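27 Jan 2022

Long day. I had class in the morning and then worked on the gripper project until supper, so this will be mostly about that.

Our team has the laundry task. The course gives each team one household chore, and you have to collect enough hand-held demonstrations of it to train a policy that can run on the arm at the end of the term. The kitchen team got cups and the other one got drawers. Cloth is harder than either of those, I think, but we did pick it ourselves back in November, so I can't complain much.

The target is 2000 good episodes from all of us together. The instructor said at the start that 3000 would be better, and we all wrote it down and then went back to saying 2000. My own share this week was 128. I got through them all, but 17 have to be thrown out. Most of those are ones where I closed the fingers too early and pinched the bedding along with the sock. A few are ones where I bumped the button and ended the recording before I had let go of anything.

I did the bedroom part of it today. Dark socks on a printed quilt. The lab at Standstead has a plain gray table and everything we recorded there in the fall looks the same, and the first model we trained on it was no good anywhere else. It went for the right spot on the table and for nothing at all on a bed. So now the rule is real rooms, real bedding, and nothing tidied up first.
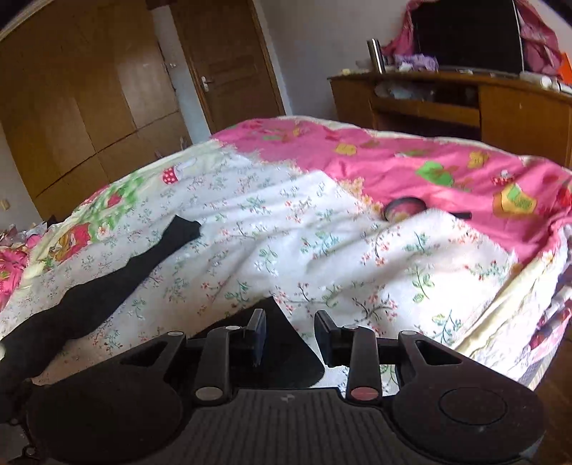 My wrist hurts again. The gripper is heavy out in front, and after an hour I start to lower it at a slant without meaning to. I tried resting my elbow on my knee for the low grabs and that helped some, but it makes the approach too short. I went back to standing. Tomorrow I will do sets of ten with a break and see if the later ones come out any straighter.

Things I want to remember for the notes:

Come in slower over soft bedding. The quilt pushes up in a mound and the fingers touch before I expect them to.

Black cloth against black finger pads is hard to judge by eye. I checked the closing on the slow playback and about half the time I could not tell where the pad stopped and the sock started. If I can't tell, I doubt the model will. We should ask whether we can put light tape on the pads.

Lay the socks down different ways. I got lazy and had them all pointing in the same direction for the first batch.

Change the bedding every other set, even if it is a pain.

The upload was slow. We call our script Flulau, and it still stops if one file has a bad time stamp, so I had to find the bad one and start the rest over by hand. That took longer than supper did. I said in the group chat that it should skip the file and go on, and was told I was welcome to fix it. I may do that this weekend. It looks like a small change.

We also talked about the showing at Plullordale. Each team gets one table and a short slot, and the arm has to do the chore on its own with people standing around it. I would like us to bring a real quilt and a basket. The others want to use a flat towel because it is safer. We didn't settle it. My view is that if we only show it on a towel, then we did all this bedroom work for nothing, but I also don't want to stand there while it grabs air.

I still have the reading for tomorrow, the Leitão handout on calibration. I got four pages in and stopped. I will read the rest on the bus.

Need to charge both batteries tonight. Also need more socks.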